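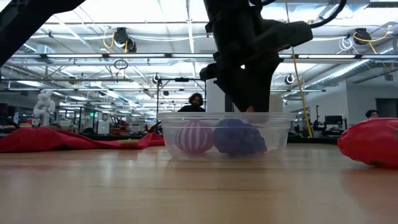

Play food

Play food is the name for pretend groceries and meals made for children, and I've been collecting it for long enough that I was asked to write this entry (thanks, Kirsty, I think!). It covers everything from a lump of painted wood shaped like a pear to a full felt fry-up with a removable yolk.

Origins

People have been making little copies of food for a very long time, mostly for dolls' houses. Those early pieces were often plaster, painted and glued to the plate, so you could look at the ham but you certainly couldn't serve it. The loose, child-sized sort came later, along with toy kitchens and toy shops, and I'd say plastic is what really got it into every house on the street. My own first set was a bag of fruit from the market, and the banana had a seam down it that could take your skin off.

Materials

Wood is the classic. It's heavy, it lasts, and it hurts when thrown. Hollow plastic is light and cheap and goes in the washing-up bowl, though water gets in through the seam and then you've got a lemon that sloshes for a month. Felt is lovely to handle and a magnet for dog hair.

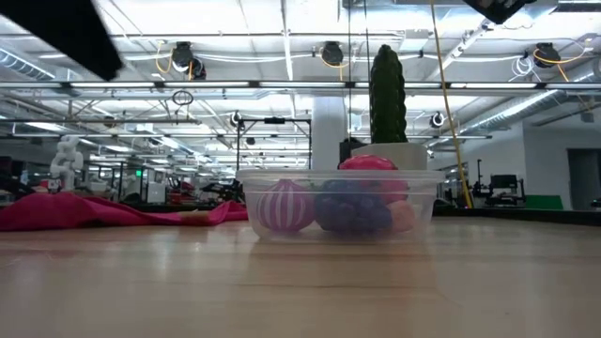 Fruit and veg have always been the easiest things to get right, as most of them are more or less round and children know them by colour. Meat is harder. I own 6 different toy sausages and I wouldn't eat any of them, pretend or otherwise.

Cutting food

This is the kind that comes in halves, held together with Velcro or magnets, so a child can "chop" it with a blunt knife. The ripping noise is half the fun. Nosipho Hlongwane, who used to sell the Burkemel sets on her stall, told me the halves were forever coming back as odd ones, and she kept a tub of them under the counter for swaps. I still have a tomato from that tub that's married to half a kiwi.

Collecting

There are more of us than you'd think. The Whitcombe list, which Kirsty last tidied up in June, has 347 pieces on it, and that leaves out the bread entirely (a long argument, don't ask). Early Vurkitix tins with the lids still on are what most people are after. I paid far too much for mine and I'd do it again.

See also: dolls' houses, toy kitchens, playing shop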